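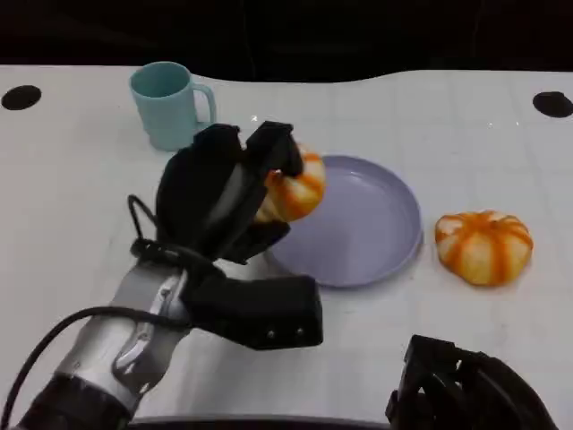 Fig. 3. Plating task at the Ernau bench: one small pumpkin in the left hand, the other beside the lavender plate.

4.2 Changes to the shift

Trista took over plating at Ernau in December. Before that, two packers a shift did it by hand. Now one stays at the bench and resets objects, the other went to labelling – not always by choice. Carretero logs show 80 resets on the Friday shift, most of them short.

Print | E-mail

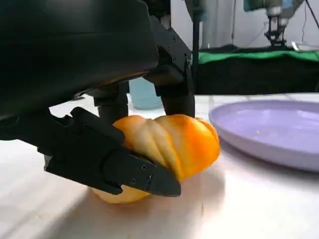

Reading time: 3 min

Fruit is harder. Fingertip pressed on the side of a part-peeled orange, plate close by. Staff said they watch the grip more then the clock. Less lifting, more standing and waiting. Pay unchanged so far – see Section 5.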